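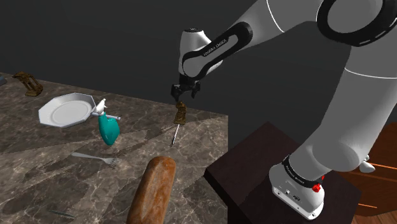

Simulated counter-clearing cell: arm on its own pedestal beside the marble top, two-finger gripper over a figurine.

Flendusine Counter Cell, planning and purchase page

Flendusine is a planning package for a small kitchen or pantry robot cell. You receive a simulated model of your own counter with an arm beside it, a list of the equipment we recommend, and after your approval the equipment itself. The arm is not made by us. We choose it together with you, and we are responsible for the pedestal, the gripper fitting, the object library and the installation.

The page is written for people who must prepare a budget request and have not bought a robot arm before. If you already know which arm you want, please go directly to the part "What is included".

Who buys it

Most of our customers are teaching kitchens, care residences and small research groups which study tidying and table clearing. The work is always similar. Different things stay on a counter and the arm must pick them up and put them in the right place. Some are easy to hold, and some are not. A loaf of bread is long and big compared with the fingers. A fork lies almost flat on the stone. A plate offers only its rim. A spray bottle has a round body and a trigger head which disturbs the gripper from one side. Small decorative figures are uneven in shape, and they may stand or lie.

We use such a mix on purpose in the simulated counter. When a customer sends only the easy objects, the plan looks very good and the real counter is then a disappointment. Please send us the difficult ones also.

Plan first, order later

We ask every customer to begin with the planning stage, also when the budget is already approved. In this stage we build your counter in simulation at its real dimensions, place the arm on a pedestal, and try the positions of your objects. The result is a report which tells you:

Which parts of the counter the arm can reach with the gripper pointing down, and which parts it can reach only with the wrist turned.
Where the pedestal should stand, and how high.
Which of your objects are suitable for a two-finger parallel gripper, and which need other fingers or a tool change.
Where the arm comes near to walls, cabinets or shelves when it folds back.

The last point is forgotten often. A wooden cabinet close to the pedestal can look harmless on a floor plan, but the elbow of the arm needs room behind and to the side. We had one customer, Touran Jafarzadeh, who moved a tall cupboard after she read the report and then could order a shorter pedestal than she first wanted. The change saved her the cost of the steel extension, and she spent this money for a second set of fingers.

The simulation does not tell you everything. It is good for reach, collisions and the order of movements. It is less good for friction, soft materials and shiny surfaces. A silver fork on veined stone can be a difficult thing for a real camera to find, and a clean simulated model will not show how difficult. For this reason the planning report marks each object as "confirmed", "to be tested" or "not recommended". Only the tests on site can change the middle mark.

What is included

Planning stage
Simulated model of one counter and its near furniture
Up to 30 objects, from our library or measured from your samples
Reach and collision report, in PDF and as spreadsheet
2 review calls with our planning engineer

Equipment stage
Box pedestal, with a mounting plate drilled for the chosen arm
Arm, as agreed in the report
Two-finger parallel gripper and one set of fingers
Cables, cable guides and the stop button bracket
Installation and one day of training on site

Not included
Changes to the building, electrical work, floor anchors in stone floors, cameras, and the computer for your own software. We can recommend a computer but we do not sell it.

About the pedestal

Many first-time buyers want to put the arm on the counter itself. It seems cheaper and it saves floor space. We advise against it in most cases. A stone top is heavy but it is not always fixed well to the cabinets, and a moving arm can make it shake. The base also takes away the working surface which you want to clear.

Our pedestal is called Plornolus. It is a closed box which stands next to the counter. The arm is mounted on the top side. The back panel can be removed with four screws, and inside there is space for the controller if the model you choose is small enough. Please check this with us before you promise the space to somebody, as larger controllers must stand outside.

The standard finish is dark brown. Other colors are possible and add time to the delivery. The pedestal weighs 538 pounds when it is filled with the ballast plates, so the floor must be checked for upper stories. Without ballast it can be moved on a pallet jack, but the arm must never be operated in this condition.

When you choose the side, think of the people first. The side of the counter where they stand and work should stay free. The connectors and any buttons at the base should face a side which a person can reach without leaning over the arm.

About the gripper

The parallel gripper is the right beginning for almost every counter. It is simple to program and the fingers can be changed in a few minutes. We offer three finger sets under the name Myung:

Myung Straight. Narrow fingers for handles, small figures and bottle necks. Delivered with the cell.
Myung Wide. Padded fingers for bread, boxes and packages. Should be tested with your real products, because crust and wrapping behave differently.
Myung Low. Thin tips for cutlery and other flat objects on a hard surface. The tips are a wearing part and should be in your yearly budget.

Knives and skewers are a special case. The gripper can often hold them, but the question is where the point goes during the movement. We do not confirm sharp objects for a cell where people work at the same counter. If you need them in your program, we will discuss a fenced or separated layout.

How to make the budget

We cannot put one price on this page, for the arm is the largest part and its price depends on reach, payload and country. We can explain how the costs are normally divided, so your request has the correct lines.

Line 1. Planning stage. Fixed price. It is deducted from the equipment order when you order within the same budget year.
Line 2. Arm and controller. Quoted by the manufacturer or dealer through us, without an additional margin.
Line 3. Pedestal, gripper and first fingers. Fixed price per finish.
Line 4. Installation, transport and training. Depends on the distance and on the stairs.
Line 5. Risk assessment. Must be done for your room. Our layout drawings can be used for it, but they do not replace it.
Line 6. Spare fingers, pads and yearly inspection.
Line 7. Your own staff time. Please do not leave this line empty.

For line 7, Akosua Baidoo from our planning office suggests to count the hours of the person who will teach new objects to the system, and not only the hours of installation. New plates arrive, the bottle supplier changes, and each time somebody must test again.

Delivery times

The planning report needs around 2 weeks after we have your measurements and object samples. Pedestals in the standard finish are normally in our store. The delivery time of the arm is told by the manufacturer and we write it in the offer. Customers who must spend their budget before summer should send the measurements in February at the latest.

What we need from you

A sketch of the counter with length, depth and height
The thickness of the top and how far it hangs over
Position of walls, cabinets and power outlets
A list of objects, with samples or dimensions
Which side the people use
Name of the person who decides about safety in your building

Hand sketches are fine. Please write the units on them.

Orders and questions

Batero, planning office
Planning stage and reports: Akosua Baidoo
Pedestals, fingers and spare parts: I-seul Bae
Installation dates and training: Yoon-hee Sung

Offers are valid for one quarter. Planning models stay stored with us for later changes of the counter, and a copy is sent to you on request.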